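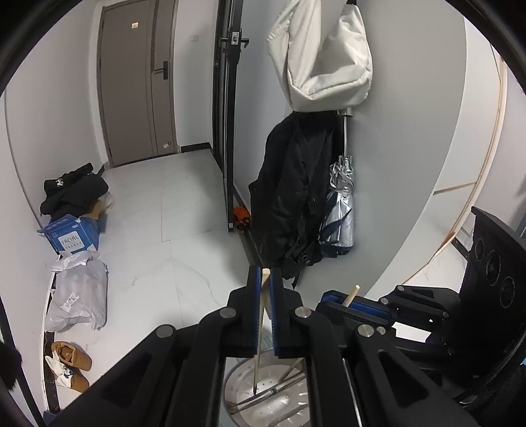 又熬夜了，随便写几句。

老问题：机器到底能不能干家务？我的答案还是：能一点点。

先说筷子。人拿筷子靠手指里那点劲，紧了松了自己都不知道怎么调的。夹爪不一样，两片带棱的蓝垫子一合，夹住就是夹住，可要它把筷子转个角度、递给另一只夹爪、再放回该放的地方……头大。木头又细又滑，一头方一头尖，从哪儿下手都别扭。

上周跟Mitra Tabrizi吵这个。她说先别碰筷子，叠毛巾去，毛巾掉了不心疼。我说毛巾更难啊，软的东西每次形状都不一样！吵到最后谁也没服谁，各自吃面去了。

Priseo那个演示视频大家都转，收碗收得挺漂亮。可是桌子是干净的，灯是打好的，碗全是一个样子的。我家门口什么样？鞋、纸盒、塑料袋靠墙排一溜，上面挂着包和伞。人闭着眼都能绕过去，机器得一样一样认。在见它收拾完一个真的门厅之前，我不信“明年进家庭”这种话。

车间那边好一点。Nima Taheri在Fistmont做装配，他说同一个零件同一个位置，夹最多2000次也不嫌烦，这种活早就该交给机器了。换个料盒，歪2毫米，停线，叫人。跟家里其实是一个毛病，只是车间能把料盒摆正，家里摆不正。

所以我现在的排序：扫地，行。洗碗机，早就行（它也算机器人吧？）。擦桌子，凑合。收筷子，慢得想自己上手。叠衣服，再等等。做饭就先别提了。

评论里有人问买不买Jeltance那台，不买，太贵，而且我家没地方方。想看夹爪结构的可以留言，下篇可能写，也可能拖。

先睡了，明天还要早起洗碗，自已洗。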